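Shop notebook, returns and kitting area
May 31, 2024
Entry by B. Delaunay

Bench 4 has now run a full month with the arms on the repetitive part of the work and people on the rest. Zillorberg wants the staffing plan for October, so I am writing down what has changed before it gets turned into a slide.

Starting point, for whoever reads this later. Before the arms, one person at bench 4 took a returned office kit out of the tote, sorted the contents, checked them against the sheet, and repacked the bag. Rarenex sends the kits back in no particular order and with whatever the last user left in them. A shift of hand work was 100 kits on a good day. The limit was wrists and attention, and the two complaints in the log were sore thumbs from zippers and missed small parts late in the shift.

Current numbers for the arms alone, all item types together: 287 grasp attempts logged yesterday, 36 of them needing a person to step in. Most of the interventions are on soft goods. Rigid items are close to boring, which is what we want.

Note on counting. Ledum (the logging tool) records an intervention when the operator presses pause, so a quick hand correction without pause does not show. I asked both shifts to press pause every time. Second shift does. First shift does when I am standing there. 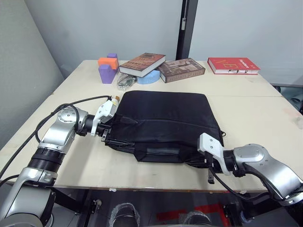
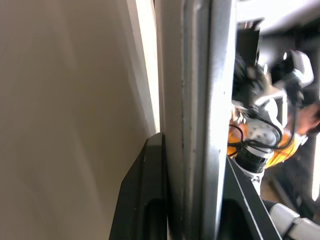
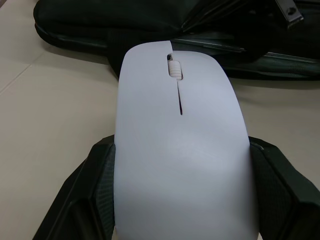

The change in the job is larger than the change in throughput. The operator used to have both hands on the kit all day and now mostly watches, decides, and steps in. Fabric is where the stepping in happens. With the black bag flat on the table and a gripper at each side, the left one had the fabric bunched into folds, and the operator has to judge whether that hold is good enough to lift or should be redone. The mouse needs no such judgment: it is stiff, the sides are where the model expects them, and the pads have something to press against. I would like the training sheet to say this plainly. At present it gives both items the same half page.

Things people have told me, in no order:

– Hands feel better. No thumb complaints in the log this month.
– Eyes feel worse. Watching two arms for a whole shift is tiring in a way that handling kits was not. We tried swapping operators every 90 minutes and that was too long. Now trying 45.
– New people learn the station faster but know less about the kits. One of them could clear a fault in under a minute and did not know that the older bags have a second inside pocket. Two chargers went out in the wrong kits that way.
– Nobody likes the pause tone.

The second point needs a decision. If watching is the job, then the watch has to be short, and that means three trained people per shift where the plan says two. Zillorberg's draft counts the arms as replacing one position. On the numbers I have, they move that position from handling to checking. I will put it in those words and attach the pause log.

The inside pocket problem is ours to fix. Proposal: every new operator does 81 kits by hand before going on the arms. That is one tote rack, so it is easy to schedule. It costs most of a shift. Bakke thinks it is too many and would do half. Left open until we see the next error count.

Long metal profiles. These came over from the frame line as a side job and they are rigid, so the grasp itself is not the worry. Placement is. A small lean at the fingers becomes a large offset at the far end, and the operator is the one who has to catch it by eye. Until there is a fixed stop on the table, profiles stay at reduced speed and nobody runs them alone.

Floor rules unchanged. Shoe covers on at the bench.

To do:
– Split the training sheet into rigid and soft items. Me.
– Lower the pause tone or change it to a light. Ask Bakke whether the cabinet has a spare output.
– Drawing for the profile stop, two hole positions, so we can shift it without drilling again.
– Get the count of quick corrections on first shift. One hour of watching with a tally sheet should do it.
– Send staffing note to Zillorberg with the log attached, after the tally is in.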